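Storing Folding Canopies, Shade Frames and Other Collapsible Gear

Workshop Notes by Kuldeep Chaudhary

Most folding frames fail in storage. The usual causes are grit in the sliders, fabric packed damp, and a long tube left to carry weight it was never meant to carry. The notes below cover cleaning, folding, lubrication and shelf placement for canopies, folding drying racks, camp tables, cots and similar items with tubes, hinges and fabric attached. They assume a garage or basement with ordinary tools.

Work surface

Sweep the floor before anything is laid on it. A single steel chip under a powder-coated tube will cut through to bare metal in one pull. Put down plastic sheeting of medium weight. Thin painter's film tears under the feet of a frame and bunches at the hinges. A moving blanket also works, but it holds water and sheds lint into the joints.

Use a sheet that contrasts with the item. On dark plastic, white caps, washers and clips are easy to find when they drop. For black hardware, use an old bed sheet. The sheet should extend at least 16 inches past the item on every side, with enough room left over for a parts tray.

Tape the corners of the sheet to the floor. Loose corners get kicked under the frame and then folded into it.

Cleaning before folding

Dry cleaning comes first. Brush the tubes from the top down with a soft paintbrush, then vacuum the sliders and the open tube ends with a crevice tool. Water applied before this step turns dust into paste and carries it into the joints.

Wash with warm water and a small amount of dish soap. Wipe, rinse with a second cloth, and dry. Do not use bleach on coated polyester. It weakens the stitching and strips the water-repellent finish. Do not use a pressure washer on any part with a rivet.

For mildew spots, mix one part white vinegar to four parts water, wet the spot, wait 15 minutes and scrub with a nail brush. Rinse well. The stain may remain after the growth is dead.

Tree sap comes off with rubbing alcohol on a rag. Test it first on the underside of a hem.

Bird droppings should be soaked, never scraped. The grit in them scratches both fabric and coating.

Drying

Fabric that feels dry to the hand can still be damp at the seams. Seams are three or four layers thick and dry last. Press a paper towel along the seam for ten seconds and look at it. If it has darkened, wait.

Leave the frame half open in a room with moving air. A box fan on low, set across the room, is enough. Direct heat shrinks webbing and softens plastic fittings.

Stand tubes with open ends upright, drain end down, for an hour. Water trapped inside a steel leg will rust it from the inside, and the first sign is usually a brown ring on the floor.

Folding

Unlock every joint before pushing on any of them. On a cross-linked frame, one locked slider shifts the whole load to the nearest rivet, and a bent link is the result. Move in from opposite corners a few inches at a time. If the frame stops, back off, find the lock that is still engaged, and release it.

Keep the fabric outside the links as the frame closes. Pull it out by hand at each stage. The common pinch point is the middle joint, where two links close like scissors.

Lay the frame down once it is mostly closed, with the fabric to one side, and work the remaining folds flat by hand. Hold the base of the pole with one hand while the other moves the panel.

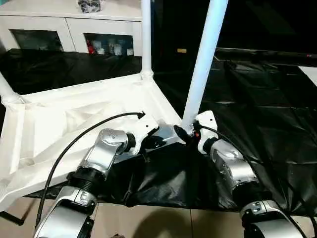 Lubricating sliders and hinges

Use dry silicone spray or a dry PTFE product on plastic sliders. Oil attracts dust and will mark the fabric. Petroleum grease swells some plastics, and a swollen slider does not recover.

Spray onto a rag and wipe the tube. Spraying directly at the joint wets the fabric behind it and wastes most of the product. Cycle the slider five or six times, then wipe off the excess.

Steel hinges with metal-to-metal contact can take one drop of light machine oil at the pin. Place a folded paper towel under the joint overnight to catch the drip.

Spring buttons that stick usually have sand behind them. Press the button in, blow out the hole with a rubber bulb, and work it several times. If it still sticks, take out the button and clean the clip with a dry toothbrush. Note which way the clip faces before removing it.

Inspection

Check rivets by wiggling the two links they join. A small amount of play is normal. A rivet that rocks in its hole needs replacement with a bolt, two flat washers, one nylon washer between the links, and a lock nut. Tighten until the play is gone, then back off a quarter turn so the link still swings.

Roll loose tubes on a flat bench. A bent tube shows daylight under it at some point in the turn. Aluminum tubes should not be straightened once creased. Steel tubes can be straightened slightly over a wood block, but they will be weaker at that spot.

Look at plastic fittings under a strong light held at an angle. Fine white lines near a screw hole indicate stress. Replace these fittings before the next use.

Pull each strap and hook-and-loop tab once, firmly. Pick lint out of the hook side with a fine comb.

Bags and wraps

The original bag is often too tight. A bag that has to be forced on will pull fabric across the slider edges and wear holes in it. A duffel one size larger is preferable. I use an Onlow canvas bag for the long frames and have not replaced it in several years.

For items without a bag, wrap with two or three lengths of webbing and a cam buckle. Place one strap a hand's width from each end and one in the middle if the item is longer than your arm span. Bungee cords are poor for this purpose. They press hard at two points and loosen in cold weather.

Do not wrap in plastic for storage. Plastic sheeting is for the work surface only. Closed up around fabric, it traps moisture and mildew starts within weeks.

Put pegs and stakes in their own pouch. Pointed parts should not share a bag with fabric.

Shelf and wall placement

Long items store best flat on a shelf or vertical in a corner with a strap. Leaning at an angle with no strap puts a steady side load on the lowest joint.

For wall storage, use two brackets set into studs, each placed at one quarter of the length of the item. Support at the extreme ends lets the middle sag. My own rack uses Heteck brackets with 2-inch arms, padded with split pipe insulation. The padding matters more than the brand. Bare steel edges will dent thin tubes.

Keep fabric items at least a foot off a concrete floor. Concrete gives off moisture even when it looks dry. A pallet or two lengths of scrap lumber will do.

Keep nylon and polyester out of sun from a window. A bag on the sill side of a garage will fade and weaken on one face only, and the damage is easy to miss until it tears.

Mice go for stored webbing and padded bags. Steel bins with tight lids stop them. Scented sachets do not, in my experience.

Labels and records

Tie a tag to the item itself, with a second tag on the bag. Write the item name, the number of loose parts, and the month it was last inspected. Pencil on a manila tag lasts longer than marker, which fades.

I number everything in the garage from a single list. The beach shade is 654 and the folding workbench is 805. The numbers mean nothing outside the list, but they let me put the same mark on a frame, a bag and a jar of spare screws.

Keep spares in a clear jar with a screw lid. For each frame, hold at least one slider, one spring button, two bolts with lock nuts, and a short length of cord. Fittings change from one model year to the next and are hard to match later.

Yearly schedule

March: open everything, check rivets and fittings, lubricate sliders, order parts.

Midseason: brush out the sliders, tighten bolts, check straps.

End of season: dry clean, wash, dry fully, fold, tag, shelve.

Once during winter: open the bags for an afternoon in a dry room. Smell the fabric. A sour or earthy smell means it was put away damp and needs washing again.

Parts and supplies

Dry silicone spray, soft paintbrush, nail brush, vacuum with crevice tool, rubber bulb, nylon washers, lock nuts, cam buckles, one-inch webbing, manila tags, pipe insulation, plastic sheeting.

Guerra sells nylon washers in mixed packs, which suits small repairs. Oda makes a narrow cam buckle that fits one-inch webbing without slipping. Either can be replaced with the hardware store equivalent.

Page last revised October 30, 2019. The section on rivets was rewritten to add the nylon washer.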